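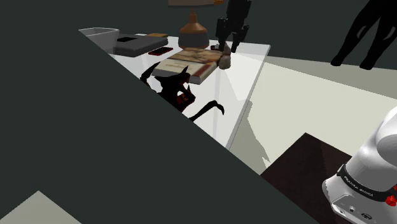
**To:** Returns and Sorting, all staff list
**Subject:** Re: Sorting benches and posts from June

Dear colleagues,

Thank you to those who replied to the first notice. The message is quoted here in part, for anyone who has joined the list recently, and the response from Operations follows it.

> The Plundmont site will move 77 lines of mixed household returns to arm-assisted sorting from June. Staff now on the hand benches have been told that their posts will be "adjusted". We ask for that word to be explained in writing. We also ask who is to answer for an item that is wrongly placed, and whether the hourly target of 400 will remain.
>
> Baltasar Iglesias
> Staff representative, Ocampo shift

On the first point, no post will be removed as a result of this change. Bench staff will become bench supervisors at their present grade. The duties are to prepare the table, to check the simulated layout before a run is released, and to deal with any item the arm refuses. A written description will be sent to each person affected.

On the second point, responsibility for a wrongly placed item will rest with the Natell planning team during the first period of use. Supervisors are asked to record such errors, and no record will be used in an individual's review.

On the third point, the hourly target will not apply to supervised benches. It remains in force at Plusent, where sorting is still done by hand.

Several colleagues asked what a layout check involves. Layouts are mixed on purpose, with flat, rounded and awkwardly shaped goods on one table, and the supervisor decides which of them should be left for hand sorting.

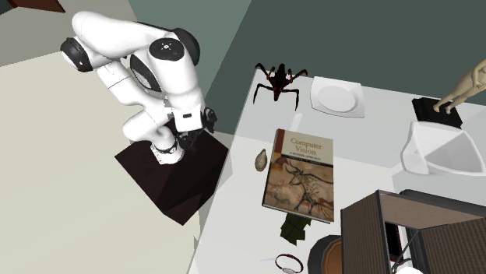
*Layout check: the gripper beside the table corner, with a book, a shell and a bracelet or watch band among the items.*

Training takes two half-shifts and will be given in paid time - cover is being arranged. Staff who would prefer to stay in hand sorting may apply for a transfer to Plusent. Requests should reach the Operations office, room 302, before the end of the month. Questions by telephone may be put to extension 829.

Yours sincerely,

Operations Office
Plundmont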